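Thread: what I learned from my first open water swim, from somebody who packs like she's moving house

1/ Signed up for the Lake Ninholm swim back in February, when it was dark at five and I would have signed up for anything with the word "lake" in it. Did it this weekend. Going to put it all down here before I forget the good bits.
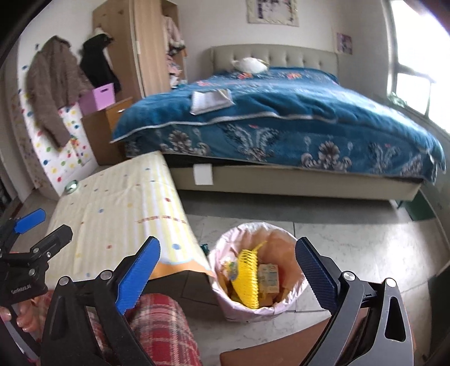
White walls, marbled tile, home. Posting from the bedroom with my feet up.

2/ For anybody new here: I've been a pool person my whole life. Lanes, black line on the bottom, clock on the wall. My friend Roxana Huaranga has been doing open water for years and has been working on me the entire time. She got me in the end with a promise of pancakes.

3/ The event has three distances. There's a 400 meter dip for kids and first timers, the 1000 meter loop, and a long one out to the point at Condori and back. I did the loop. Roxana did the long one and was still out of the water before I'd found my towel.

4/ Registration was at the old boathouse and it was chaos in a nice way. They write your number on your hand AND your cap. I was 171. It's still on my hand. I've washed dishes twice and it isn't going anywhere.

5/ The water was 62 degrees. I'd been practicing in cold showers, which is a very different thing from walking into a lake up to your ribs while a man with a megaphone tells you to keep moving, folks.

6/ Thing I did right: got in early and put my face in before the start. Orhun Güler, who coaches the Potano masters group, told all of us newbies to blow bubbles for a full minute until our breathing calmed down. I felt like a toddler. It worked so well!

7/ Thing I did wrong: new goggles. I know. Every single article says don't wear new goggles. The left one leaked from the first buoy to the last and I swam most of the loop with one eye shut like a pirate.

8/ Also wrong: I started in the middle of the pack. If you're nervous, go to the side and let the fast people leave. I got a heel to the chin (very polite heel, she said sorry mid-stroke) and swallowed what felt like a good part of the lake.

9/ Sighting is the skill I didn't have. In a pool you just go. Out there you have to lift your eyes every few strokes and find an orange buoy, and the orange buoy looks exactly like somebody's orange cap. I followed a cap for a while. The cap was also lost.

10/ A kayaker pointed me back the right way with her paddle and called me honey. Kayakers, I love you all.

11/ Second half was so much better. The crowd had spread out, my arms had woken up, and there was a stretch along the reeds where it got really quiet and I could hear my own breathing and nothing else. I'd go back tomorrow just for that part.

12/ The finish is a ramp with a carpet on it. Nobody looks good coming up that ramp. My legs had no idea what they were for. A teenager handed me a medal and a banana and said good job, ma'am, and I nearly cried on him.

13/ Gear people are asking: sleeveless wetsuit, borrowed from Roxana. Two caps, one over the other, with the goggle strap in between so it can't get kicked off. Lube on the neck, and then more lube on the neck. I missed a spot and now I have a red line that looks like I've been in a fight with a necktie.

14/ Bring a flask of something hot. Bring socks you can pull on with numb fingers. I brought tight little ankle socks and had to sit on the grass and ask Orhun's wife for help. Lovely woman. Great with socks.

15/ Time? Slower than I wanted, faster than I was scared of. I'm keeping the number to myself until I've beaten it.

16/ Pancakes were at the diner across from the boat ramp. I had the tall stack and then finished Roxana's. She did the longer swim and ate less than I did, make of that what you will.

17/ She's now talking about the Sketia crossing next summer. It's salt water, it has a current, and apparently you have to do a qualifying swim first. I said no. I said it pretty firmly. I've also had the entry page open all evening.

18/ If you're in the Potano group and want to share a ride to the next practice swim - message me, I've got room for two people and wet stuff in the back. And if anybody has goggles they swear by for a narrow face, please tell me, I'm begging.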